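Subject: Re: [bloghosts] Paid posts on Trunau, and what to do about the link lists

On Wednesday a list member wrote:

> I run two blogs on Trunau. One is about street food and the other
> is mostly my own daily life, and the second one is the one people
> read. Last month an agency called Rakel offered to "raise" it. They
> want me to post under a new nickname they pick, and they will get
> other bloggers to argue with me in the comments. They say I would
> be on the Tromport front page inside a month. The contract gives
> them the nickname and the password. Has anyone here signed one of
> these? Also, does Millet still remove blogs for paid posts?

I signed one, with a different agency, and got out of it after one season. Some answers, in the order you asked.

The nickname. If the contract says it belongs to them, it does. When I left, the agency kept the name and gave it to another writer. The old posts stayed up and I still get mail about things I didn't write. Ask for the name to go back to you when the contract ends. If they say no, use a name you don't care about and keep your daily life blog out of it.

The password. Don't hand it over. They can send you text and you can post it. Mine also wanted the mail account that the blog was registered with, and that is worse, as they can then reset anything.

The arguments in the comments do bring readers. I went from 300 visits a day to 1000 in the first week. Most of them came for the fight and left when it was over. I was back under 1000 before the next one started, and each one had to be louder than the last - that was the part I got tired of.

The front page. No agency can promise this. The Tromport editors pick their own links, and they drop a blog if the same handful of commenters turn up under every post.

Millet. The rule there is still that a paid post has to say so in the first line. I have only seen them remove blogs after a complaint. I can't speak for Trunau, their help page says nothing on it.

I also moved my own blog to the new template in June, with the wide picture under the title. It loads fine on a slow line.
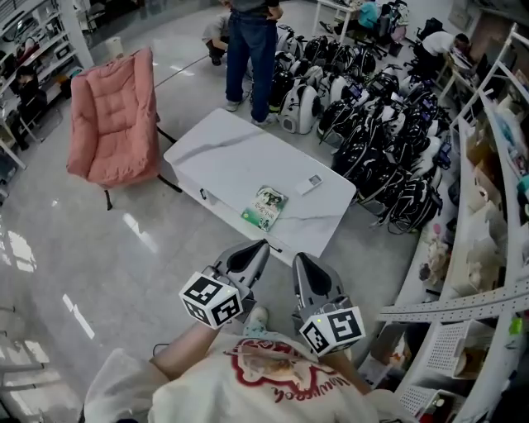
At the coffee table, white with gray veining

The caption goes in a separate box and is limited to one line. If you paste from a word processor, clear the formatting first or the font changes halfway down the post.

If you do end up talking to Rakel again, please post the part of the contract about ending early. Mine had a fee in it that I missed.

--
To leave this list, send a blank message with "unsubscribe" in the subject line.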